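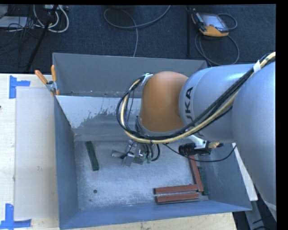

Pukholm Recorder 2, review after a month with it

4 min read

Short version: good tool, bad manual, buy it if you already own an arm and are tired of writing your own logging scripts. Long version follows, typed between runs so forgive the typos.

What it is. Software plus a small sync box. You run a grasp, it saves the camera stream, joint positions, gripper state and your label as one episode. Then you do it again. And again. We needed 1,000 picks of plain rectangular blocks out of a metal bin, for a grasp model that has to cope with pieces lying close together or up against a wall.

Setup took most of a morning. The KUKA side was fine. The sync box wanted a firmware update before it would talk to anything, and the manual sends you to a menu that isnt there anymore. Kelly Sales found it in the end, under "Legacy". Of course.

Once it's going — fast. One key to start, one to stop, one to bin the episode. I had the old Festora logger before this and saving alone took 20 seconds every time. Here you're on to the next pick before you've thought about it. We got more than 80 good episodes on a decent afternoon.

Labels are the best part. You set your own: clean grasp, slipped, double pick, touched wall. Failed picks stay in the set unless you throw them out, and you want them in there. Color tags too. Handy with red and green blocks in one bin, when you want to check later that the model isn't just leaning on color.

Stuff I don't like:

- Exposure lock resets when you restart a session. Scuffed metal bin, lots of pale patches, so the footage shifts and you dont notice until playback.
- No prompt to reshuffle. I got lazy and had 7 episodes in a row with nearly the same layout. Would love a nag screen.
- Export is slow. Start it and go eat.
- Timestamps drift on long sessions. Small, but check them.

Tip: mark the table. Blue tape at the corners of whatever you want to put back in the same spot. Cheap, works. And clip down anything on the bin that can move, or your first hundred episodes won't match your last.

Would I buy again? Yes. The Xiong package does more, has nicer plots, and wanted a whole seperate PC. Didn't need it.

Four out of five. Five if they fix exposure.

Comments (3)

Xiuying Lu
Exposure thing is in the config file, set persist to true. Not in the manual, I had to ask support.

flenda_fan
does it handle two cameras? we have one on the wrist and one fixed

Kelly Sales
Two works. Three made it drop frames for us. Also I want it noted that the Legacy menu took me an hour.

Contact | Copyright Bin Notes | Back to top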